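Does Line Drying Really Take Longer? A Look at Household Laundry Claims

Student project report
Mizanur Talukder
October 18, 2020

Why I picked this

The housing office at Neltau gives every new tenant a leaflet called "Save on Your Wash." It makes a lot of claims. It says that line drying indoors is "just as quick in most homes," that a second spin cuts drying time in half, and that shaking things out before hanging them means you never need an iron. There are no sources anywhere in the leaflet. I asked the office where the numbers came from and was told they had been in the leaflet for years, and I don't count that as a source.

My supervisor, Rokeya Wijesinghe, suggested I test one claim properly and leave the rest alone. I tested three, and she was probably right, as the section on problems will show.

What other people say

I read everything I could find in the school library and a good deal online. Most of the advice repeats other advice. One website will say that a second spin helps, another will say the same thing in nearly the same words, and if you follow the links you end up back at the first one. Appliance sellers have an obvious interest in telling you that you need a better machine. The people who write against dryers have an interest too, although they seem less willing to admit it.

The one useful thing I found was a set of notes by an earlier student, who had weighed towels before and after drying in the Botha building. The notes were short and left out the room temperature, so I could not compare my results to them directly. I did copy the basic method, which is to weigh the item dry, weigh it after washing, and keep weighing it until it is back to its dry weight.

How I did it

I used the shared laundry room in Tutholm, where I live, and the drying rack in my own room. I tested bath towels, cotton shirts and plain linen napkins. Each item was weighed on a kitchen scale, washed on the 40 degree cycle, spun once or twice, and hung up with the window closed. I weighed everything every 15 minutes for the first two hours and then every half hour. Nights were a problem, so I only started loads in the morning.

All of the testing was done in July. A warm month flatters line drying, and anyone reading the results should keep that in mind. I would not expect the same times in winter with the heat off.

In total I made 76 weighed runs. Three of those had to be thrown out after I found that the scale had been sitting on a folded magazine and was reading low.

Results for drying time

Shirts that had been spun once took 105 minutes on average to get back to their dry weight. The leaflet says "just as quick," and the dryer in Tutholm does a load in much less than that, so for my room the claim is false. You could argue that the leaflet means the drying takes none of your own time, since you can walk away from a rack. You can walk away from a dryer too.

The second spin did help. It did not cut the time in half for anything I tested. The biggest change was in the towels, and even there it was closer to a quarter. Shirts improved a little and the napkins hardly at all. My guess is that thick cloth holds more water for the spin to throw out, but I did not test thickness separately and I don't want to claim more than I measured.

Cost was harder. The washer in Tutholm takes tokens and a second spin costs one extra token, so for a tenant here the "saving" is a charge. The leaflet does not mention tokens at all. The Mesten building has machines that don't take tokens, and I suspect the leaflet was written with those in mind.

Does shaking things out replace ironing? 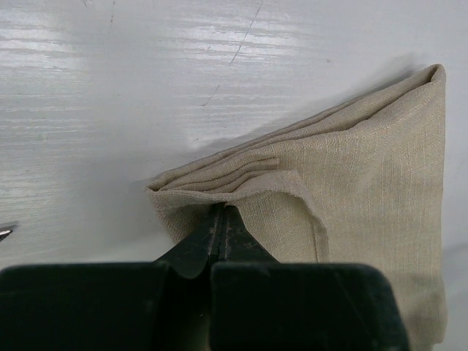 Ironing was the claim I trusted least, and the one I had the most trouble judging fairly. Wrinkles don't have a weight. I asked four people on my floor to look at items that had been shaken and items that had not, without telling them which was which, and to say which ones they would wear or use as they were. They mostly agreed on the shirts, where shaking helped. With linen they split, and one of them pointed out that a plain beige linen cloth like the one photographed, with its visible weave and those slightly darker slub lines, has so much going on in the threads already that she could not decide what should count as a flaw. I think that is a fair objection to the whole test. A smooth white cotton shirt would show up creases that a rougher cloth might hide, and the leaflet treats all cloth as the same.

So the word "never" has to go. A better line would be that shaking helps with cotton shirts and may help with other things.

Problems with my own work

Four judges is too few, and they all know me. I tried not to give hints but I can't prove that I didn't. The room was not kept at a steady temperature, and I left the door open on some mornings and forgot to write down which ones. The kitchen scale only reads to the nearest gram, so the last part of each drying run is fuzzy, especially for the napkins. I also never tested jeans or sheets, and those are the things people on my floor complain about most.

Rokeya Wijesinghe asked me whether I had gone in wanting the leaflet to be wrong. I had, a little. The second spin result came out better for the leaflet than I expected, and I ran the towels again before I believed it. I did not rerun the results I liked, and I should have.

What I would ask the housing office to change

Take out "just as quick in most homes," or say which homes. Replace "in half" with something that has been measured. Mention the extra token. I sent these points to the office along with my tables and have been told that the leaflet is due to be reprinted, though I was not told when, or whether anyone had opened the tables.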